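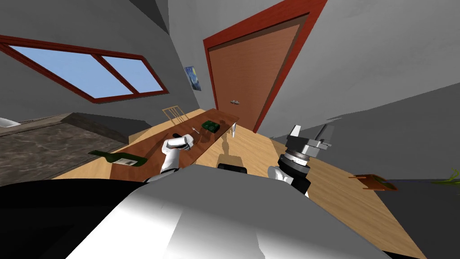

Summont asks whether the operator should be allowed to stop with a gripper above the table while deciding what to do next, or whether every pause ought to be cut before the demonstrations go to training. The query came back with the comments on the September batch and has been open since then. The position agreed today is set out under item 2.

Notebook entry, December 19, 2020
Project Murín, remote demonstration, simulated dining room and kitchen

1. Status
The target for this task remains 400 accepted demonstrations. The count at close of session was 296. A further 11 recordings were set aside for review and are not included in that figure. They stay in the holding folder under their original names until both reviewers have entered a decision.

The task is unchanged: the operator takes the wine bottle by the body with the left gripper, stands it upright on the dining table and withdraws the arm. The fork and the green box are to be left where they are. A recording in which either is touched may be kept only if the bottle is placed correctly and the contact is noted in the remarks column.

2. Pauses
Pauses during the approach will be kept. Operators tend to hesitate just before closing on the bottle, and the hesitation often comes with a small correction of the wrist that we want the robot to learn. Cutting the pause removes part of the correction as well -- this was the fault in the shortened September files, where the hand seemed to jump.

Pauses at the start of a recording, before either arm has been moved, will be trimmed. The operator should not trim by hand. Treketti has supplied a setting for this in the control software and it is now switched on at both stations.

3. View and control
The operators work from the robot's head view, and the bending of straight lines towards the edges continues to cause difficulty. Two operators reported that they misjudged the height of the left gripper when the bottle was near the end of the table closest to the robot. The advice for the present is to use the shadow on the tabletop as a guide to height and to come down slowly over the last part of the movement.
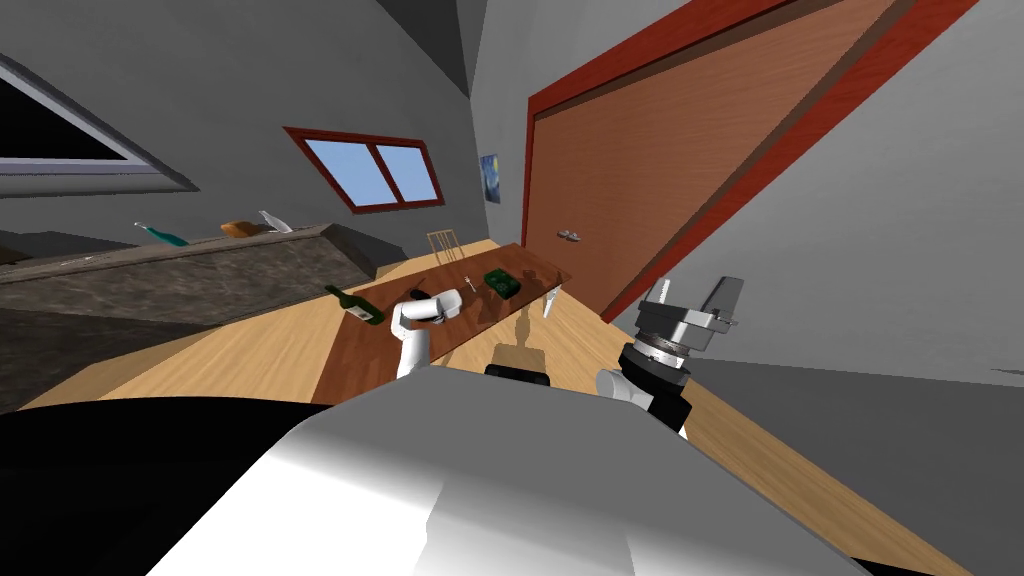
Murín, dining table task. Left gripper at the bottle, right gripper open.

The right arm has no part in this task. It should be held clear of the table for the whole recording, with the jaws open, and the right hand controller put down once it is in position. Several of the recordings under review show the right arm drifting towards the table late in the movement. It is not yet known whether this is the operator's hand or a fault in the controller. The Derkach rig uses the same model of controller and its log will be checked for the same behaviour.

4. Actions
Repeat the controller zeroing at the start of each session and enter the result in the log.
Run 3 test recordings with the right controller switched off and compare the arm position at start and finish.
Send the wording of item 2 to Summont for comment.
Leave the camera settings alone until the count is complete. Any change to the view now would split the set.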